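手持夹爪的日常维护，记一次换指和重新标定

接手这批手持夹爪有一阵子了，一直想把维护流程写下来，省得每次翻聊天记录。这篇写的是编号018的左手那一只，从拆到装再到试夹，中间走过的弯路也一并记着。

先说编号。我们的夹爪都是成对用的，左右各一只，机身正面贴白色标签，号码后面跟一个“左”或者“右”字，标签下面再贴一张二维码。二维码扫出来是这只夹爪的标定档案，档案放在Tellora上。刚开始没有这套规矩，左右混着拿，数据导出来以后左手的轨迹套了右手的外参，查了整整一个下午。后来定下来，标签不贴好不许出柜子。

这次送修的原因很普通：018左的开合读数对不上。两指完全合拢的时候，软件里显示还差一点才到零；张到最大又提前到了上限。用的人反映夹薄东西时回放里总像没夹住，毛巾、袖口这类尤其明显。

一、先看外面，不急着拆

我的习惯是先把能在外面看的都看完。

第一是手指。黄色的手指是打印件，中间有一道竖槽，用久了槽口边上会发白，再往后就出细纹。对着灯把两根手指掰开一点，转着看槽的两端，那里受力最集中。018左的右指槽底有一条细纹，还没裂透，不过既然看见了就换掉。左指没有纹，但指尖内侧已经磨得发亮，一起换。我不单换一根，新旧两根的厚度差一点点，合拢以后中线会偏。

第二是支架。黑色的镂空架子罩在手指外面，主要看镂空处的筋有没有断，根部有没有松动。用手捏住架子左右晃，正常的手感是整只夹爪跟着动，要是架子自己先动，就是底下的螺丝松了。这只没有松。

第三是正面两个圆窗。窗面最怕指纹和布毛，用镜头纸干擦，擦不掉再沾一点酒精，从中间往外转。别用衣角，我用衣角擦过一次，窗圈边上塞了一圈绒，拿牙签挑了半天。

第四是指示灯。通电以后看底部那颗小灯亮不亮，灯不亮先查供电和线，查完再谈别的。018左的灯正常，所以问题基本落在手指和编码器这一段。

二、拆手指

断电，拔线。线头拔下来以后用纸胶带贴在桌边，免得滑下去拽着接口。

正面的面板螺丝这一步不用动。头几次我每回都把面板卸了，其实换手指只要松架子根部的固定螺丝，手指连着滑块一起退出来就行。面板拆得多了，塑料螺孔会滑丝，后面想拧紧都拧不紧。

滑块退出来以后先别急着清理，看一眼滑轨里积的是什么。这只里面是一小团布纤维，缠在滑轨靠里的那一端，压得很实，颜色灰灰的。手指合不到零，很大一部分就是被它垫住了。叠衣服的任务做得多，布毛几乎是必然的，柜子里其他几只我顺手也看了，只要是做过布料任务的，多少都有。

清理用尖头镊子和软毛刷。镊子夹着毛团往外顺着轨道方向拉，别横着挑，横着挑容易刮花轨面。毛团出来以后用刷子来回扫几下，再用气吹。我不用压缩空气罐，气太冲，容易把毛吹到编码器那边去，那可就真得开面板了。

轨道上原来有一层薄脂，混了灰以后发黏，拿无尘布擦干净，重新抹一点点。用的是Breken的白色润滑脂，棉签头蘸一下，两条轨道分着抹完还有剩，这个量就够了。脂抹多了会蹭到手指上，再蹭到布上，试夹的床单就得洗。

三、装新手指

新手指从袋子里拿出来要先修边。打印件的竖槽里经常留着毛刺，用小圆锉走几下，走完用手指肚摸一遍。毛刺留着不管的话，夹毛线或者蕾丝一类的东西会勾丝。

装的时候左右要分清。两根手指看着对称，背面的卡口方向是反的，装反了也能推进去一截，推到后面卡住，硬推就断。我在袋子上用油性笔写了左和右，这里的左右以面对夹爪正面来算，跟标签朝自己时看到的一致。

滑块推到底，先把两边螺丝都带上，不拧紧，空手开合几次让滑块自己找位置，再交替着拧。拧到螺丝刀明显吃力就停。我们没有在这里用扭力批，Grerance那边的同类夹爪说明书里写要用，我试着借过一把，结果跟手拧差别不大，就没有坚持。每次拧完在螺丝头和面板之间点一道漆线，下次检查一眼就能看出有没有转过。

装好以后做三个动作：

空手全开全合，听声音。顺的话只有很轻的摩擦声，要是有咔哒声，多半是卡口没进到底。

合拢以后对着光看两指之间。上下缝隙应当一样宽，上宽下窄说明有一根装歪了。

夹一张便签纸往外抽。纸要能感觉到均匀的阻力，偏着走就回去调螺丝。

018左第二个动作没过，指尖那头有缝。松开右指的螺丝重新推了一次，原来卡口上还有一丝没修干净的毛刺。锉掉，重装，过了。

四、重新标定

手指一换，开合的零点和上限都要重标。流程在Dehghan的工具里是现成的，接上线以后按提示来，全合记一次，全开记一次，再夹一组标准垫块。这次记了169组读数，比默认多一些，我想看看重复性，也想让新手指先磨合一会儿。

标定有两个地方容易出错。

一个是全合的时候手上别使劲。扳得太狠，打印件会有一点弹性变形，记下来的零点就偏里，后面正常合拢永远到不了零，跟这次送修的毛病一模一样，等于白修。轻轻合到接触就行。

另一个是标完一定要写回档案。工具里显示标定完成，只说明本地存了一份，还得扫机身上的二维码，在Tellora里点一次更新，把新参数挂到这个编号上。漏了这一步，下次换一台电脑采集，读出来的还是旧参数。我漏过2次，第二次以后就在工作台上贴了张条。

圆窗这边不用重新标。面板没有拆，里面的东西没有动过，抽一段画面看看清不清楚就行。如果哪次确实开了面板，那外参就得整套重来，时间要多留出来。

五、上床试夹

垫块夹得再好，也要拿真东西试。叠衣服任务平时怎么做，试夹就怎么做，我一般在床上铺开被子，把几件薄厚不同的布料放在边上轮着来。床面比桌面软，夹爪往下探的时候会陷一点，桌上测不出来的问题在床上容易露出来。

试夹时左右两只一起用。只拿左手那只，布一提起来就歪到一边，手指受的力跟实际任务不一样。左手夹住布的一处，右手跟过来夹另一处，两边配合着把布提起、展开、放下。动作放慢，每次夹住以后停一下，让读数稳定，这样回放的时候好对。

选布也有讲究。颜色要跟底下的被面分得开，回放时才看得清布边在哪里，紫色的布压在白绿条纹的被面上就很好认。太厚的毛毯先不用，厚布谁都夹得住，看不出零点准不准。夹的时候让布在两指之间起褶，比平整地夹一层更能看出两根手指受力匀不匀。

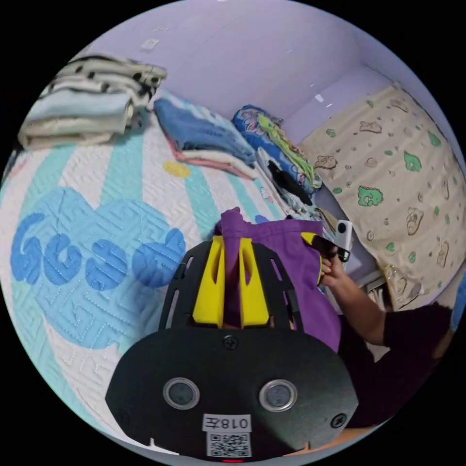 六、看回放

试夹的数据当天看，隔一天就忘了哪一段手上是什么感觉。

主要看三条。开合读数在夹住布以后是不是停在一个稳定的值上，一跳一跳的就是滑块还有卡顿。松开以后能不能回到张开的位置，回不去要查脂是不是抹多了。左右两只的时间戳有没有对齐，这一条跟换手指没有关系，不过接线拔过，顺便查一下不费事。

这次一共看了1,061帧，018左的读数都正常，夹薄布时能贴近零点，没有再出现那种像没夹住的情况。中间有一小段读数抖得厉害，对着画面翻了几遍，是我自己手没拿稳，重录一段就没有了。

七、记录和备件

修完在档案里写几行：换了什么，清出来什么，标定用的哪一版工具，试夹用的什么布。写得越具体越好，“已维修”这种话后面的人看了没有用。我现在还会加一句手感，比如合到底之前有没有涩的感觉，下次送修的时候可以对照。

备件方面，手指现在一次打一批，修好边再装袋，省得临时锉。白标签和二维码也多印一份夹在档案里，布料蹭得多了标签边会翘，翘起来就整张换，别拿胶带压，胶带反光，扫码老是扫不上。标签换完再核对一次左右，这个查一遍只要几秒钟。

清理滑轨的间隔，之前是坏了才弄，从这只开始改成做完一轮布料任务就退一次滑块，看看里面有没有毛。做杯子、盒子这类硬东西的可以放宽，到月底统一看一次。

018右还没有拆，外面看过一遍，手指没有纹，读数也正常，先用着。等12月那批采集做完再退滑块，到时候如果有不一样的地方，再补在这篇后面。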